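The folding line at Vikden, one year in

I've been putting off this post because every time I sit down to write it, something changes at work and I have to start over. So I'm just going to write it tonight and hit publish, typos and all.

If you're new, I work in returns at Vikden. People buy clothes online, they change their minds, the clothes come back, and we check them, fold them and get them ready to sell again. I've done it for long enough that I fold my own laundry at a speed that annoys my family.

Last November they started bringing in automation from a company called Ketov. The first piece was the sorter, and okay, I love the sorter. It reads the tag and sends the item down the correct chute, and I no longer spend my mornings walking bins back and forth across the floor. My step count has dropped like a rock but my knees are so much happier!

Then came the folding arms, and that's where things got interesting. T-shirts? Fine, great, they do a T-shirt nicer than I do. Jeans took them a couple of months. But sweaters, oh boy. Anything chunky, anything with cables, anything with buttons down the front – the arms would pick up one layer when they needed both, or the sleeve would slide off halfway across and hang there.

So a lot of the new work is showing the machine how it's done. You fold with a gripper in your hand, two fingers, and that's what the system learns from.

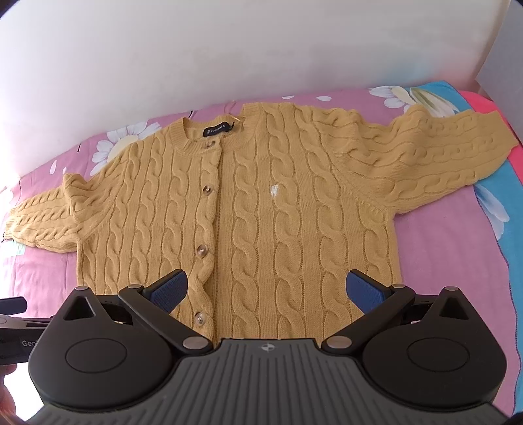 My first week of that I was terrible. I'd been folding with ten fingers and two flat palms my whole life and suddenly I had one pinch to work with. You have to think about where you grab. With my hands I never thought at all, I'd have been talking to the next person over about dinner. Now I have opinions on sleeves. I go sleeve first, straight across the chest, and only then worry about the rest of it. Védís Kirkegaard, who trained me when I was new, swears by starting at the hem and we've argued about it through more than one lunch.

Thick knits are the worst of the lot. They bunch up, they spring back, and there's never a nice crisp edge to go for.

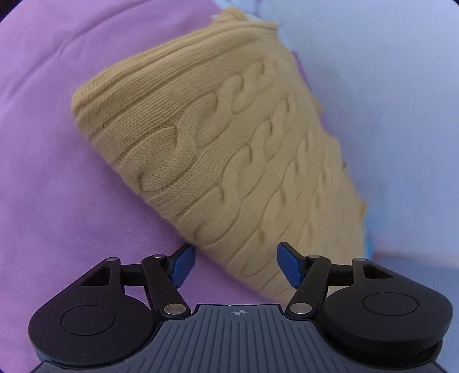
Mustard cable knit, up close. So many ridges to grab by mistake.

What I didn't expect was how much of the job turned into talking. We have a short meeting at 2 in the afternoon where we go over what the arms messed up. It used to be that if you found a better way to fold a hoodie, you just did it and maybe your neighbor copied you. Now it gets discussed and written down, and sometimes a whole line of machines ends up doing it your way. It's a weird feeling, kind of proud and kind of like I'm giving something away.

And I know what some of you are going to ask, because my sister asks me every time she calls. Yes, there are fewer folders. There were 23 of us on my shift and a bunch of those folks have moved to inspection or repairs. A couple left, and one went over to Grusari, where it's all still done by hand and the pay is a little better. I miss the noise of the old table. It's quieter now and you eat lunch with whoever's on your rotation.

The money is a sore spot too. We got a small bump for the demonstration work, but it came as a bonus and it isn't in our base rate. I'd like to see that fixed. If the machine is learning from my folding, then teaching is my job, so put it in the job description and pay me for it. I said that at the meeting and I'll say it here.

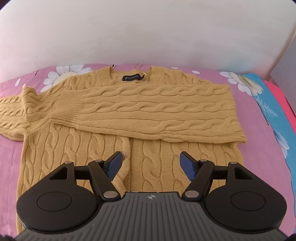
Stuff people have asked me

Do you get tired? In different places. My shoulders are better and my grip hand is worse. After 50 folds I want to put the thing down and shake my wrist out, and we've finally gotten them to agree to switch people more often.

Do you get to pick what you fold? Nope, there's a list. I've asked for fewer cardigans. I keep getting cardigans.

Would you go back to the old way? Some days, sure. Not for the bins though. They can keep the bins.

Is it true you're getting a second system? There's talk of something from Babaei for the packing end. I haven't seen it yet and I'm not going to guess. If it shows up I'll write about that one too, and if any of you already work with it, please leave me a comment – I'd love to know what it's like on your wrists.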